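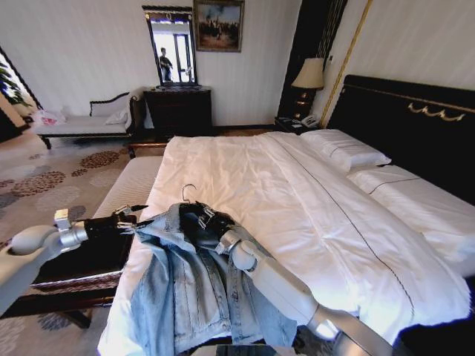 Grip release fault (Truvongate)

The grip release fault was a recurring failure in Truvongate, a garment-handling program for two-armed robots developed by Grodum. It was reported in May, during trials with jackets and hangers in hotel rooms.

Cause

The software judged a grip by the distance between the fingertips. A thick seam gave the same reading as a closed grip on thin cloth, so one arm could pull while the other still held.
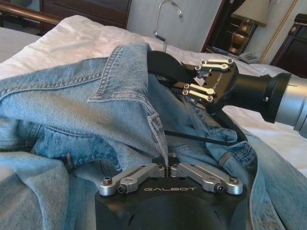

Was the fault dangerous for people?
The risk was rated low, but Ormsby, the testing firm, asked for a clear distance from the arms during each run. No injury was reported.

In the Ormsby trials the fault appeared in 9 of 30 runs. Most of these stopped by themselves after
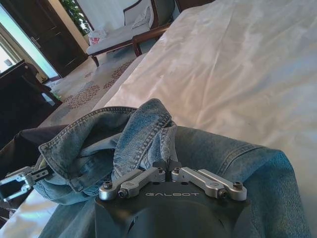
about 14 seconds, when the force limit was reached. The later version, named Lestano, compares the force on both arms before it permits a pull.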